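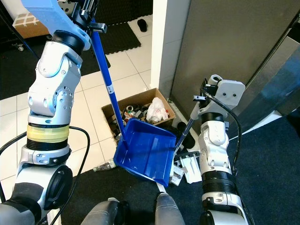
**Two-arm sweeping build, questions about grip height and pan angle**

**gantry_moth** wrote:

Start of a build thread, as I said I'd do back in April. Two arms on a shared base, in a shared workshop. The job is to sweep the floor at the end of the night and get what's in the pan into a bin. Left arm does the dustpan, right arm does the broom. I teach it by moving the arms through a pass and then cleaning up the path in software.

Parts so far:

- wrist cameras on Tutham mounts
- a Khoury 24 V supply with its own breaker
- path editor is Risia, the free version
- dustpan and broom are a plain long-handled set, no modifications

I have 105 taught passes saved. Most are on tile. Things get bad where the tile meets the carpet, because the broom flexes differently and the pan catches on the edge.

Main question is where to grip a long handle. I started low for control and kept running out of wrist travel.

---

**sprocketfen** wrote:

Grip at the top and let the length work for you. Low grip gives you stiffness, but your elbow ends up in the way of the other arm. I run a single arm with a squeegee, so take it for what it's worth.

---

**oldbelt_77** wrote:

I'd go the other way. With a top grip every bit of slop in the jaws is multiplied at the floor. Two degrees at the top of a long handle is a lot at the pan. Cut the handle down and be done with it.

---

**gantry_moth** wrote:

I don't want to cut it. People use the same set by hand and I'd have to buy another one.
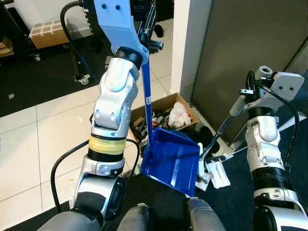

Slop in the jaws is my biggest problem and I agree with oldbelt on that. The left gripper has hard pads from Utetti and they don't bite on a smooth round handle. A hard bump turns the handle and the pan goes with it. For now I've got the left jaws at the top of the blue handle, and I use the white label near the middle as my reference for rotation. If the label has moved between the start and end of a pass, I throw the pass out. The pan rides just above the floor until the broom head is down next to the lip, then the left arm lowers it. I tried lowering the pan first and it dragged.

---

**oldbelt_77** wrote:

Label as a rotation mark is fine for you looking at it, but it isn't a fix. Wrap the handle with self-fusing silicone tape where the jaws close. Costs next to nothing and comes off if somebody complains.

And I still think your pan should be on the floor before the broom moves. Fine dust goes straight under otherwise.

---

**sprocketfen** wrote:

Disagree about the pan. If he's position controlled with no force sensing, parking the pan on the floor means pushing into the floor any time the height is off. Tile to carpet is a step, even if it's small. Hover and drop is safer for the arm.

---

**tallow_relay** wrote:

Do you have torque readout on the joints? If so you can lower until the wrist load changes and stop there. I did it with a drawing machine and it took one evening. Then you're both right, sort of.

---

**gantry_moth** wrote:

I have current on each joint, not torque. It's noisy but I can see contact in it if I go slow. Will try.

Silicone tape is ordered.

The other half is the dump. I keep the lid up, because lifting a lid with a hand already full is a separate project.

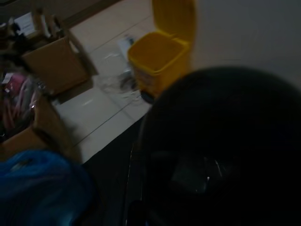
*Wrist camera, yellow bin with the lid up.*

The bin has a square opening, so tilting over a corner is worse than tilting over a flat side. I also have to keep the gripper out of the wrist camera's way. From some angles it covers much of the lower right and I lose the near side of the target.

---

**tallow_relay** wrote:

Move the camera or teach a second approach where the gripper comes in from the other side. And add some weight to the bin if it tips easily. An arm won't notice it nudged something the way you would.

---

**oldbelt_77** wrote:

Clear film like the piece on the tile beside the bin will give you more trouble than dust. Static holds it to the bristles. Mine got picked up, carried around and put back down for a whole session.

---

**gantry_moth** wrote:

Yes, film is bad. Out of the last 11 passes with film on the floor I kept 2. I'm leaving it out of the job for now and picking it up by hand.

Next post will be the current-based contact test on tile. Carpet after.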